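Skellbridge Sailing Club
Community Dinghy Program – Progress Report to the Irnotia Foundation
Reporting period: July to October
Date of report: October 30, 2022
Prepared by: Yasir Khokhar, Program Coordinator

1. Short overview

The second half of our season is finished and the last boats came out of the water two weeks ago. In this period we ran the youth beginner course, the adult evening course and the open race series, which were all part of the plan you approved in spring. The youth course and the race series went better than we expected. The adult course was more difficult, and I explain the reasons in section 3.

In total 218 people sailed with us at least one time during the period. This number includes the school groups and the guests on the open days. It does not include club members who only sailed their own boats.

2. Youth beginner course

The course was full from the first week in July. We had a waiting list, so we moved the older children to an earlier start in the morning and this opened some more places. The children learned to rig, to launch and to come back to the pontoon under sail. Most of them also did a capsize drill with an instructor in the water next to them.

Rutilio Escobedo was the chief instructor for this course, as in the last year. He changed the order of the lessons. Before, we taught tacking for three sessions and only then we let the children sail downwind. Now they do a little of both from the second session. Rutilio reports that the children were less afraid of the gybe with this order, and I saw the same when I was in the safety boat.

We had some days with no wind. On these days we taught knots, racing rules and how to read the tide table. The parents were patient with us, and I would like to thank them here.

3. Adult evening course

The adult course started with good numbers but the attendance became lower from the end of August. I spoke by phone with the people who stopped coming. Most of them said that the start time was too early for them after work, and a few said that the evenings were getting dark and cold. I agree with them. For next year we propose to start the adult course earlier in the season and to begin each session half an hour later.

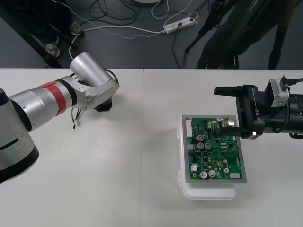 We also lost two evenings to strong wind. We offered a replacement on a weekend morning, but only a small group could come. The instructors were paid for both evenings, and you will find this cost in the budget table which I sent separately.

4. Open race series

The series had seven races, and all seven were sailed. The start line was off the Figueroa breakwater, which gave a fair line also in the southerly wind. In past seasons we used the inner harbor, where the ferry often disturbed the start.

The closest result was in the handicap class. The boat Rukus won the series by two points after a protest in the last race. The protest was heard the same evening and both crews accepted the decision. I mention it here as we received a letter about it, and a copy of our reply is in the annex.

For the first time, sailors from the beginner courses could enter as crew with an experienced helm. This was popular. We would like to continue it, but we need a better way to match the people. This season I did it with a list on the clubhouse door, and some names were forgotten. This was my mistake.

5. Boats and equipment

The fleet is in fair condition. Two of the training dinghies need new rudder fittings before spring, and one mainsail is too stretched for racing but still good for teaching. The safety boat engine had its service in September – the mechanic found water in the fuel, so we now keep the fuel cans inside.

The grant paid for new buoyancy aids in children's sizes. They arrived late, but before the busiest weeks. The old ones are no longer used on the water.

6. Budget

Nearly all of the money for this period has been spent as planned. The fuel was more expensive than in our estimate, and we covered the difference from the race entry fees. We do not ask for extra funds. We would like your permission to move the unused part of the travel line to the rudder fittings.

7. Work until spring

– Repair of the rudder fittings, if the change in the budget is approved
– First aid renewal for the instructors
– New timetable for the adult course, to be sent to you for comments
– Online form for matching crews and helms
– Meeting with the harbor office about the start line for next season

Please send questions about the budget to me, and questions about the teaching plan to Rutilio directly. We can also welcome a visit from the Foundation during the winter, when the boats are in the shed and can be inspected easily.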